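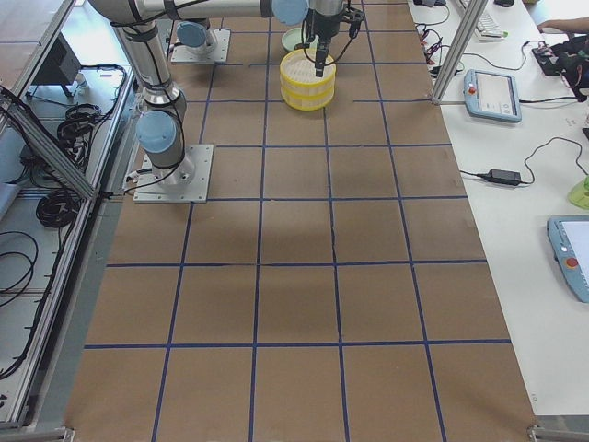 Arbeitsfläche mit Raster, im Greifer gleich der gelbe Behälter oder auch nicht.

Formulareinträge als CSV exportieren

Irgendwann will jemand die Daten aus Ihrem Grodus-Formular in einer Tabelle sehen. Meist ist es der Chef, meist eilt es.

1. Melden Sie sich an und öffnen Sie »Meine Formulare«.
2. Klicken Sie neben dem Formular auf »Einträge« und dann auf »Export«.
3. Wählen Sie den Zeitraum. Ohne Angabe kommt alles mit, auch Ihre Testeinträge namens »asdf«.
4. Stellen Sie als Trennzeichen das Semikolon ein. Das deutsche Excel besteht darauf — Diskussion zwecklos.
5. Auf »Datei erstellen« klicken und warten.

Bis 2.000 Einträge startet der Download sofort, darüber kommt ein Link per E-Mail. Bei meinen 3.652 Zeilen lag er im Spamordner.

Umlaute kaputt? Kodierung auf UTF-8 mit BOM stellen und noch einmal exportieren.

Florian Fuchs, Oktober 2020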